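Print this page | E-mail this article
Reading time: 9 minutes

5. The Fault We Did Not Plan For

Section 4 reported the results we had hoped to report. This section deals with the wire.

The kitting task is simple to state. Parts wait in yellow bins, sorted by type, and two arms move them onto a paper-lined steel tray to make up a kit. The left arm serves the bins with the small electromechanical parts and the round circuit boards. The right arm serves the two kinds of wire harness. Both arms run under Urnasis, our task controller, and both report the state of every grasp to it. We had expected the circuit boards to cause trouble, as they are crowded with small components and offer few good places to hold. We wrote a whole recovery routine for dropped boards. It ran so rarely during the trials that we had to trigger it by hand to find out whether it still worked.

The trials reported here were run at the Lundunport site over 106 kits. Each kit began with an empty tray and ended when the controller declared it complete. The controller was generous with that word, as will be seen.

5.1 The dragged neighbor
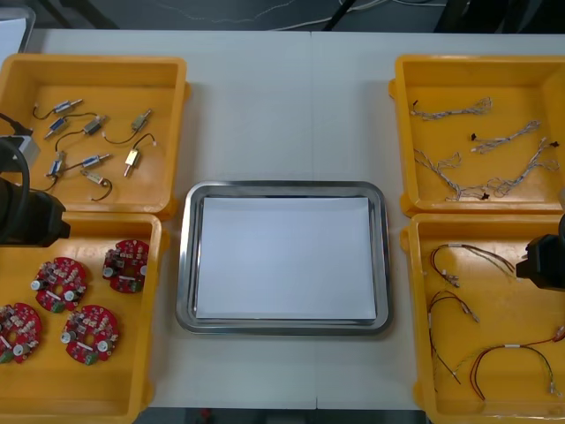

A harness has no single position in the way that a block has one. It has two ends, a middle with opinions of its own, and a set of loops that reach under and through whatever lies next to it. Our perception module, built on the Domari segmentation package, returned one grasp point per harness and a confidence score. The score was nearly always high. It was high when the fingers closed on one harness, and it was just as high when they closed on one harness and a loop of the next.

In the second case the arm lifted both. The grip sensor reported a firm hold, which was true. The controller recorded a single successful pick, which was true of half the load. The arm then crossed to the tray with the extra harness hanging beneath it, and what happened next depended on where the passenger let go. Most often it dropped back into the bin and no harm was done. Sometimes it came down on the rim of the tray. On 3 occasions it hooked a part that had already been placed and pulled it across the paper, and the kit was marked complete with the part lying somewhere else.

We did not at first believe the third outcome. The logs for those kits were spotless. We found the first case when an operator asked why a finished kit had a circuit board on the wrong side of the tray, and we spent most of an afternoon looking for an error in the board placement code. There was none. We did fix two spelling mistakes in the comments.

5.2 The protective stop that protected very little

The more serious fault concerned the force limit. Each arm was set to stop when the sideways load at the wrist passed a fixed threshold. During commissioning in January the threshold had been raised, as the arms kept stopping whenever a finger brushed the wall of a bin. The change was sensible and was made by one of the present authors, who would like it noted that it was sensible at the time.

A snagged harness, however, does not load the wrist like a bin wall. A bin wall pushes back at once. A wire goes tight slowly, and the load climbs over most of a second while the arm goes on moving. With the raised threshold, the stop came after the harness had either slipped free or given up a connector. When it slipped free, the loose end whipped back over the table. The tips are light and the distance was short, but the work cell was open along its front edge, and operators leaned in there to refill bins while the arms were idle. An idle arm and an arm that was about to move looked exactly alike, a point that our written risk assessment passes over in silence.

We treated this as a safety fault and suspended the trials. No one had been hurt. The assessment was reopened, and its line about cables ("flexible items, low concern") was taken out.

5.3 Changes to the cell

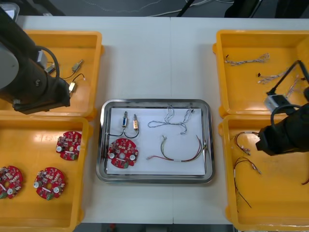 Figure 7. Both arms over the bins, with five items laid out on the paper-lined tray.

Three changes were made before the trials resumed. The first was to the lift. The arm now raises a harness 80 mm, holds still, and compares the view of the bin with the view taken before the grasp. If more than one harness has moved by a large amount, the arm lowers its load and opens its fingers. This adds time to every pick and is very dull to watch.

The second was to the force limit. We kept the raised threshold for short contacts and added a second check on the rate at which load builds while the arm is carrying a part. A slow, steady climb now stops the motion early. The check was tuned on roughly 400 recorded lifts, many of them made by tugging on harnesses by hand until the software objected.

The third was to the cell itself. A light curtain from Thibodeau was fitted along the front edge, and neither arm can be started while it is broken. This was the cheapest of the changes to carry out and should have been the first. It was third on our list because it involved drilling, and the software changes could be made sitting down.

5.4 What remains

The lift check does not catch a neighbor that is tangled but slack, where the second harness moves only after the arm has left the bin. We have seen this happen since the changes were made. The load check usually stops the arm in such cases, leaving it parked over the table with a harness in its fingers until an operator clears it. The clearing procedure is one page long, and two of its steps are in the wrong order in the printed copy at the cell. A corrected copy has been requested.

We also have no good measure of damage to the wires. A harness that has been pulled tight and released may look the same as one that has not. Harnesses involved in any stop are now set aside and tested for continuity, but the harnesses used before the trials were suspended were returned to stock without a record of which had been snagged, and we cannot say where they went.

Contact the authors | Copyright 2018, all rights reserved | Back to top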